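# Joo floor-edge fault: frequently asked questions

Last edited in April. Applies to anyone running Joo on release 21, in simulation or on hardware. If you are on an earlier release, only the questions on logs and updating concern you.

## What went wrong?

Joo stopped at places where one kind of flooring meets another, waited, and then moved off again with its obstacle margin set to zero. In some runs it then touched or drove into things lying on the floor.

There were two separate faults and they only matter together. The first made Joo treat a change in floor colour as a drop. The second was in the recovery routine that takes over when Joo has been stopped too long.

## Was anybody hurt?

No. All the contacts we have confirmed were in Lukaveck, our simulated flat. We have one report from a customer site of a unit stopping at a hallway join and staying there until it was switched off by hand. It did not touch anything.

We are still treating the fault as a safety matter. The same recovery routine shipped on the hardware units.

## What is the first fault, in more detail?

Release 21 merged the cliff check and the floor classifier. Before that, the cliff check used depth only. After the merge, a strong colour edge across the direction of travel could raise the cliff score by itself, even when depth showed the floor was level on both sides.

Carpet with a pattern doesn't usually trigger it. Long straight joins between two plain floors do, and the effect is worst when Joo comes at the join on a diagonal. We had tested straight approaches and hadn't tested diagonals properly.

## And the second?

When Joo has been stopped for 30 seconds with no person detected, it starts recovery. It is supposed to back up, plan again and try a different line. In release 21 the new plan was made with an empty settings block. An empty block was read as zero for every value, including the margin kept around obstacles.

With a margin of zero the planner will happily pass a path right along the face of a door or over the tip of something on the floor. The bumper still works in this state. The speed limit still works too. But the bumper is the last thing that should be catching a contact, and for objects lower than the bumper lip it doesn't catch them at all.

## How was it found?

By the overnight batch. Of 976 runs, 839 finished the task. We normally expect nearly all of them to finish, so the number was looked at the same morning.

At first it was put down to a bad door state in the flat, and a morning was wasted on that. Several of the failed runs ended near the bedroom, where the doors had been changed the week before. Someone then replayed one of the failures with the cliff score drawn on the floor map, and the join showed up as a solid line of false drop.

## Why didn't the release tests catch it?

The release tests check whether Joo stops at a real drop. They did not check whether it keeps going when there isn't one. The old depth-only check had never given us a false stop on level floor, so there was no test for it.

The recovery routine did have a test. It was run with a full settings block every time, so the empty case never came up.

Both gaps are ours. The merged check was reviewed and approved in the usual way.

## Which units are affected?

- Any Joo unit on release 21
- Any Lukaveck install using the release 21 planner
- Units at Gakemness running the trial build, which carries the same recovery code

Docked units are not at risk. Neither are units in follow mode, which doesn't use recovery.

## How do I tell if mine has done it?

Look in the motion log for `CLIFF_HOLD` followed by `RECOVERY_START`. If the next `PLAN` line has `margin=0`, the second fault has happened. If you only see the hold, you have the first one and Joo was probably restarted or picked up before recovery began.

The log rolls over. Please copy it off the unit before you update, as the update clears it.

## What should I do now?

1. Turn recovery off under Motion, then Advanced. Joo will stay stopped at a false drop until you move it.
2. Copy the motion log.
3. Install release 21 patch A when it is offered.
4. Turn recovery back on only after the version screen shows the patch.

If you can't get to the settings screen, use the unit in follow mode or leave it on the dock.

## Can I just put a mat over the join?

Please don't. A mat moves the colour edge somewhere else and adds a real edge to it. One site tried tape in a matching colour and it did seem to reduce the stops, but it does nothing for the recovery fault.

## Can I turn the cliff check off instead?

No. There is no supported way to do this and we will not be adding one. A false stop is a nuisance. A unit going down a stairwell is a different matter altogether.

## What does the patch change?

Depth decides again. Colour can make Joo slow down but can no longer raise the cliff score to a stop without depth agreeing.

An empty settings block is now refused. If the recovery plan has no settings, Joo stays where it is and sounds the two-tone alert. The margin also has a floor value in the planner itself, so a zero from anywhere else in the system is ignored.

## Will the patch make Joo slower?

A little, at joins. You may notice it ease off as it crosses from one floor to another. If it comes to a full stop on level ground after patching, send us the log.

## What about small things left on the floor?

They were part of the problem before release 21 as well, and the patch only partly deals with them. With the normal margin, Joo goes around any object it has detected. Flat or thin objects close to a wall are still detected late in some light. Until that is fixed, pick up cables, toys and anything with a thin rod or handle before starting a task.

We have added low objects to the regression set. They are placed on both sides of the floor joins, as well as beside the walls.

## Are you compensating customers?

If a unit on release 21 has damaged something, contact Dakmont support with the log and we will deal with it case by case. You don't need to prove which of the two faults was involved.

## Can I rerun the failures myself?

Yes, if you have a Lukaveck licence. The failing seeds are in the release folder as `floor_edge`. Run them once on the old planner so that you know your install reproduces the hold, then on the patched one. A run counts as failed if there is any hold over level floor, any plan with a margin of zero, or any contact at all, including a contact that didn't stop the task.

Leave the door angles as they are in the file. Changing them shifts the line Joo takes and several seeds will pass for the wrong reason.

## Where in the flat does it happen?

The main trouble spot is the long diagonal join between the orange floor and the grey one. The join with the bedroom parquet, between the two open doors, is the other. There is a cart on the orange side and a small toy plane on the grey side, near the pale blue wall, so a plan with no margin has something to hit whichever way it goes.

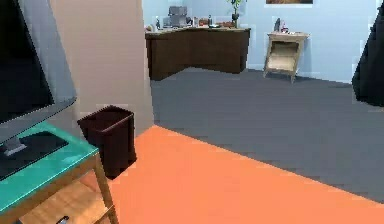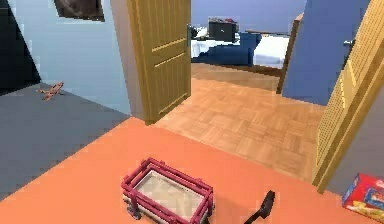
## Comments

A reader who runs the trial build asked whether refusing an empty settings block could leave a unit parked in a doorway at night with someone needing to get past. Their view was that staying put is the right choice on open floor but a poor one in a narrow passage, and that Joo should at least be allowed to reverse along the path it has just driven, with the full margin on. They also wanted the two-tone alert to repeat, because a single one is easy to miss from another room.

**Reply from Dakmont:** The alert will repeat in the next build. Reversing along the driven path is being tested in Lukaveck now and is switched off in patch A. Until it is released, a stopped unit can be pushed clear by hand once the brake button on the rear panel is held down.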